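Tulwood Mending Room Opens Its Doors Again for the Fall

Sep 12, 2026

The mending room at Tulwood is back for another season, and what a cheerful pile of clothes it has to get through! Neighbors dropped off 80 pieces in the first week alone, everything from school sweaters to a winter coat with a lining that had given up years ago, and the sorting tables have hardly had a rest.

Sorting comes first, as it always has. Each piece gets spread out on a cloth-covered table, smoothed by the seams and looked over front and back before anyone reaches for a needle. Green things with flowers on them seem to be in fashion this year, and the ones with printed or stitched-on panels get a little extra care — a hot iron can do a floral design no good at all.
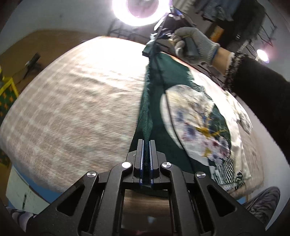
Po-yen Pan would like people to check their seams before they bring anything in, and to pin a scrap of paper wherever a stitch has come loose, as it saves a good deal of hunting later on. Puckered seams are welcome too, Pan added, and most of them can be eased flat with a bit of steam and patience.

Simple repairs are free, and a new zipper costs 18 dollars, with thread and zippers supplied by Garrido, the notions shop next door. Clothes should come in clean and dry, please, with a name tucked into a pocket or pinned at the collar. The room stays open through the end of November, and finished pieces can be picked up from the rack by the front door.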